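11. Januar 2023

Zurück in der Werkstatt-AG

Es geht wieder los! Nach der Weihnachtspause haben wir uns gestern zum ersten Mal wieder getroffen, und ich bin immer noch ganz aufgedreht. Wer hier neu mitliest: Ich bin in der Robotik-AG Plunholm, wir sind zurzeit neun Leute, und unser großes Projekt heißt Furnine. Furnine soll am Ende Alltagskram am Tisch erledigen können, also Dosen öffnen, Sachen umräumen, Deckel wieder draufsetzen. Im Juli fahren wir damit zum Schülerwettbewerb nach Wondholm, und bis dahin ist noch ordentlich was zu tun.

Im Moment sammeln wir vor allem Vorführungen. Man nimmt in jede Hand einen Greifer und macht die Aufgabe selbst vor, immer und immer wieder, und aus den Aufnahmen lernt dann das Modell. Klingt stumpf, macht mir aber riesigen Spaß (ja, wirklich, auch beim fünfzigsten Durchgang). Man merkt nämlich plötzlich, was die eigenen Finger sonst so alles nebenbei machen. Eine Vorratsdose aufheben, ohne dass sie wegrutscht? Mit zwei langen Plastikfingern überlegt man sich das ganz genau!

Stand gestern Abend: 1319 Durchgänge auf der Platte. Vor den Ferien hatte Kartini gewettet, dass wir die Tausend nicht schaffen, und jetzt schuldet sie uns Kuchen. Kartini, falls du das liest – ich mag den mit Kirschen.

Allerdings sind nicht alle Durchgänge brauchbar. Witold hat über die Feiertage ein kleines Skript geschrieben, das die Marker an den Greifern prüft und meldet, wenn sie zu lange verdeckt waren. Das passiert schneller, als man denkt: einmal das Handgelenk zu weit gedreht, und schon ist das Muster weg. Seit gestern läuft das Skript direkt nach jeder Aufnahme mit, und das ist ein Riesenunterschied. Früher haben wir erst am nächsten Tag gemerkt, dass eine ganze Serie für die Tonne war. Ich war im Herbst einmal so sauer deswegen, dass ich meinen Tee in Elżbietas Schraubenkiste gestellt und dort vergessen habe. Entschuldigung nochmal.

Neu ist auch, dass wir uns beim Vormachen abwechseln, jede Person höchstens bis zu acht Durchgänge am Stück. Danach wird man schlampig und fängt an zu hetzen, das sieht man in den Kurven richtig gut. Herr Żak, unser Physiklehrer, hat die Geschwindigkeiten übereinandergelegt, und meine Linie sah aus wie ein Gebirge. Grażyna dagegen: fast wie mit dem Lineal gezogen. Ich habe sie gefragt, wie sie das macht, und sie sagte nur »Ausatmen«. Also atme ich jetzt aus.

Was noch fehlt: die Aufgabe mit dem Deckel. Abnehmen klappt bei uns Menschen inzwischen ganz ordentlich, aber ihn sauber wieder aufzudrücken ist mit den Greifern eine echte Fummelei, weil man auf einer Seite gegenhalten muss und auf der anderen gar nicht spürt, ob es schon eingerastet ist. Elżbieta will die Innenseiten der Finger mit einem weicheren Material testen, Witold hält das für Quatsch und will lieber die Reihenfolge ändern. Wir probieren beides aus, und wer verliert, räumt die Kabel auf. 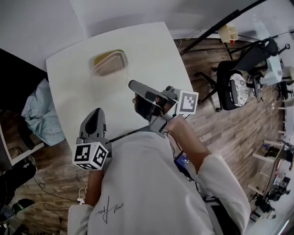 Nächste Woche kommt dann das erste Training mit den neuen Daten dran. Herr Żak hat uns dafür einen Rechner organisiert, der über Nacht durchlaufen darf, und ich werde vermutlich kein Auge zumachen. Ich schreibe auf jeden Fall, wie es gelaufen ist!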